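Painting the dining nook a pale gray, want opinions before I buy 2000 sq ft worth

Westimley Home & DIY Forum > Interiors > Paint and Color
Thread started November 2020

hudley_honeylyn
Okay paint people, I am SO excited about this. Pale gray walls, dark gray wood table, nothing hanging up.
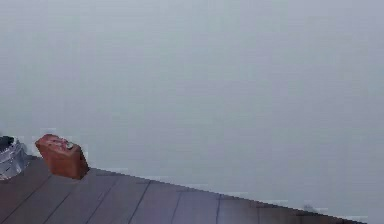 nouhaila.m
Love a plain gray, and I'll say so before the gray haters show up! Which way does the room face though? That matters more than the name on the can. Mine faces north and the "neutral" gray I picked went baby blue by lunchtime.

hudley_honeylyn
East, mostly, with a big maple outside that blocks a lot of it in summer. In February the sun comes straight in and everything looks fantastic for an hour. I'd like to do the nook, the hallway and the stairwell all in one color so it flows. Name is Honeylyn Tan by the way, I was on the old board before the move, some of you helped me with my kitchen tile (still standing!!).

I. Saber
Hi Honeylyn, I remember the tile. I'm going to be the first hater. Gray everywhere is a mistake in an east room. You get one nice hour in the morning and then it's flat all afternoon. I'd do a warm white on the walls and let the table be the dark thing. My wife and I lived with a cool gray for six years and repainted it all in one long weekend and I have never been happier holding a roller.

nouhaila.m
Ismail, you say this in every thread lol. A cool gray and a warm gray are two different animals. Get one with a bit of brown or green in it and the afternoon is fine.

I. Saber
I say it in every thread and I'm right in most of them.

latifa_s
Chiming in with what I did last winter, which might help. I got sample pots from Waweru Paint in Hudley and painted them on big pieces of poster board, two coats, leaving a white border all the way around. The border is the trick! If you put a sample straight onto the old color your eye compares the two and you get fooled. Then I moved the boards around the room for a week. Next to the trim, in the corner, behind the table, under the lamp at night. Two of my favorites looked purple under the lamp. I would never have guessed that from the chips.

hudley_honeylyn
Oh I love the poster board idea. I was going to paint squares on the wall like a maniac. Which one did you end up with?

latifa_s
Stanov number 57, eggshell. It's a soft gray with a tiny bit of green in it, though you only notice next to something pure white. I've had it up since February and I still stop and look at it when I come downstairs with my coffee. My hallway has no window at all and it holds up in there too.

sanaa_ah
Can we talk about bulbs, because people spend a month choosing paint and then screw in whatever's in the drawer! I swapped mine from the bluish ones to soft white and it was a different room. Cost me under 15 dollars. Do this BEFORE you choose the color, Honeylyn, or you'll be choosing it twice.

I. Saber
Agree with Sanaa 100 percent. Mark the calendar.

sanaa_ah
Marked.

hudley_honeylyn
Bulbs are on the list. Next question, sheen. The guy at the counter told me flat for everything because it hides bumps, and my stairwell has a lot of bumps. But I have two kids and a dog who leans on walls.

nouhaila.m
Flat on the ceiling, eggshell where the dog leans. Flat marks if you so much as look at it, and when you scrub the mark you get a shiny spot instead.

latifa_s
I'd go eggshell too. Skim the worst bumps first. Joint compound is cheap and sanding it is weirdly satisfying (wear a mask, close the door).

I. Saber
I'd go matte in the stairwell, one of the washable ones. Eggshell with a light at the top of the stairs shows every single dent. I have seen it and it isn't pretty. We can agree to differ on this one.

sanaa_ah
How much wall do you have? The 2000 in your title sounds like the whole house.

hudley_honeylyn
Haha it IS the whole house, I got carried away. I went around with the tape last night and the nook, hall and stairwell come to 968 square feet after taking out the doors.

sanaa_ah
So two coats, and a gallon covers 350 or 400 if the wall is smooth. I'd buy five, plus one more if your old color is dark. Mix them together in a big bucket before you start so the shade matches all the way up the stairs!

hudley_honeylyn
Old color is mustard. Six it is. Picking up poster board after work and I'm getting the 57 and one warm white, just for Ismail.

I. Saber
Put the white one behind the table first.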